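Section 4: Hanging Blackout Curtains on a Frame 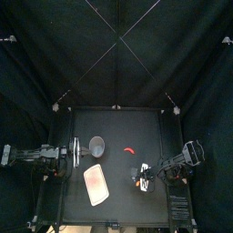
Fig. 19. Dark curtains hung on three sides of a black tabletop.

Most curtain packaging says "100% blackout." Treat that as a hope. The fabric may well stop light, but the gaps at the top and corners won't, and no label covers those. These steps apply to the Grinora 423 curtain set and the Paterson rail kit.

1. Measure the frame yourself. Don't trust the size printed on the box.

2. Hold one panel up to a bright lamp. If you see pinholes, send it back now. Kola panels from the older batch were known for this.

3. Tighten every corner bracket by hand, then a quarter turn with the hex key. The kit sheet says "no tools needed" - we have yet to see a frame stay square that way.

4. Hang the back panel first, then the sides. Overlap the corners by at least 71 mm.

5. Let the panels hang overnight before trimming. Creases drop out on their own, or mostly. Steam is supposed to speed this up; we saw little difference.

6. Turn off the room lights, wait five minutes, and look for leaks along the top rail. Close them with part 722 (felt strip).

CAUTION: Keep fabric away from hot lamps. "Flame retardant" does not mean it won't scorch.

NOTE: The Hanudby clip set is sold as a fix for sagging. It helps on short spans. On long ones, add another support and save your money.

If light still gets in after step 6, go back to step 4 and check the overlap.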